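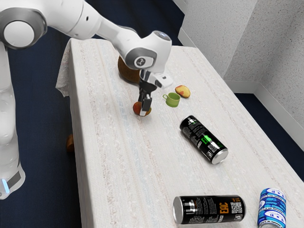 A self-tape for a stage or film audition needs a fixed eye line, even light and clean sound. Set these up before you learn the last of the lines. Clear a space with a table in it and cover the table with an off-white cloth, as on the long one here; a pale, textured cloth sends soft light up under the chin and deadens the knock of a script being put down.

## Set up

1. Place the camera at eye level, 55 inches from the floor for most seated actors.
2. Sit 3 feet in front of a plain wall. Gray or dull blue works best.
3. Put the reader next to the lens, on the side nearer the main light.
4. Record a short test and check it with headphones.

## Record

Start with the slate: name, height, city. Keep it as a separate file unless the casting notice says otherwise. The Prellier notices ask for the slate at the end.

Play the scene to the reader. Do not look into the lens. If a line is lost, stay in the part and go back to the last cue.

Send no more than 2 takes, and make them differ in pace or intent.

## Name the files

Use last name, role, take:

`Fan_Jayasinghe_1.mp4`

The name above is for Xiaoyan Fan, reading for the part of Jayasinghe. Leave out spaces and accents. Some upload pages reject them without an error message.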